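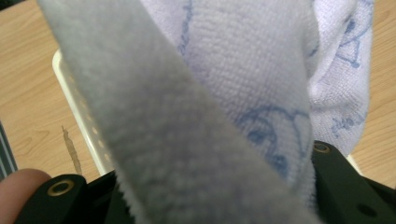
Bontu Lencho reckons I should give up on line drying until April, and she left me a long comment under the last post to say so. Towels come in stiffer than they went out, she says, and everything smells of next door's bonfire. Fair. But I'm stubborn and the dryer eats money so here we are, round two of the laundry post. Quick one, kettle's on.

First the stiffness. I've stopped using softener on towels. Completely. It felt wrong for a fortnight and then it felt normal. They soak up more without it — I'd forgotten a bath towel could dry a person in one go. What I do now is a good hard shake before pegging and another when they come in. Ten seconds each. My neighbour thinks I'm scaring pigeons.

Microfibre is a differnt animal. Wash it on its own. I put a load in with an old cotton bath sheet once and spent the evening picking fluff off with tape while the telly was on. Never again. Low heat, no softener, no ironing (yes I tried, no I won't talk about it).

Powder. Had been using Zirngate because mum did. Switched to the Fekar one when the corner shop changed hands and they stopped stocking the other. Can't tell you there's a difference except the box is uglier and the scoop is too big. Half a scoop is plenty for us, we're not down a mine.

Airer news! Bought the Clokier, the tall one, 33 quid in the sale. One wheel squeaks. Holds a full wash if you don't mind socks on the corners. It lives on the landing now, so getting to the bathroom at night is an adventure, and I've caught my little toe on it 4 times.

Window open a crack, even when it's cold. Door shut. Things are dry by morning mostly, except jeans, jeans are never dry.

Somebody asked about the smell in the machine drum. Hot empty wash, then leave the door and the drawer open. Pull the rubber seal back and wipe in the fold too, it's grim in there but do it. I found a hairgrip and 14p.

Right, got to run, the 601 goes in a minute and I havent found my other shoe. Bedding next time — Bontu, I know you've got opinions on fitted sheets so get them in early.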